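Home kitchens and the air-drying of tableware
Posted in June by the Household Studies Desk

We use cookies to improve your reading experience. By continuing you accept our cookie policy.

3. Drying practice in the surveyed households

3.1 Who air-dries, and where

The survey went to 600 households in the towns of Illau and Plellico, and 527 returned a usable form. Respondents were asked how they dried their tableware after washing by hand, where they left it, and when they put it away. A household could give more than one answer to the first question. Towel drying and air drying were both common, and many homes used both in the course of a single day. Plates were more often left to air-dry than glasses, which respondents said they wiped to avoid spots.

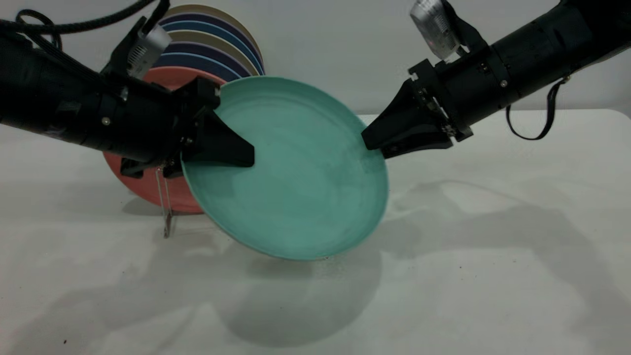
The form also asked about the surface under the dishes. Answers included a folded towel, a drying mat, a drainboard built into the sink, and the bare counter. Homes in Plellico, where kitchens are older and the sinks smaller, reported more use of towels and mats. Several respondents there wrote that they washed in two rounds because the first load took up all the space they had. We did not ask about this directly, and it should be added to any later version of the form.

3.2 Spacing and position

Position matters more for plates than for bowls. A plate left flat keeps a thin film of water under its foot ring, and the film is slow to evaporate on a surface that does not absorb. A plate stood on its edge drains toward the lowest point of the rim. When plates lean on each other, water can stay in the narrow gap where they touch. This agrees with the earlier Mizuno kitchen diaries, in which people who spaced their plates put them away sooner.

Figure 2. Plates upright in a wire rack and a teal plate lying flat.
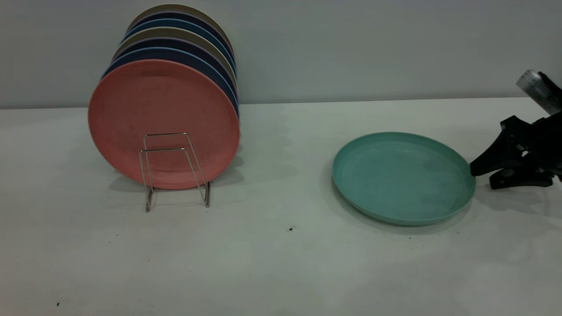
Does a towel under the dishes shorten drying time?
Only for the first load. Once the towel is damp it holds moisture against the plates, and respondents who did not change it between meals described longer waits and a stale smell by evening.

3.3 Putting dishes away

Most respondents had no set time for emptying the rack. They did it when they needed the space, usually just before the next wash. A smaller group emptied it each morning, and these households also tended to own fewer plates. In the Trosach follow-up interviews, which lasted 30 minutes each, people often spoke of the rack as a second cupboard. Everyday plates went from rack to table and back, and the set in the cupboard was kept for guests. Any estimate of drying time based on when dishes are put away will therefore be too long for these homes.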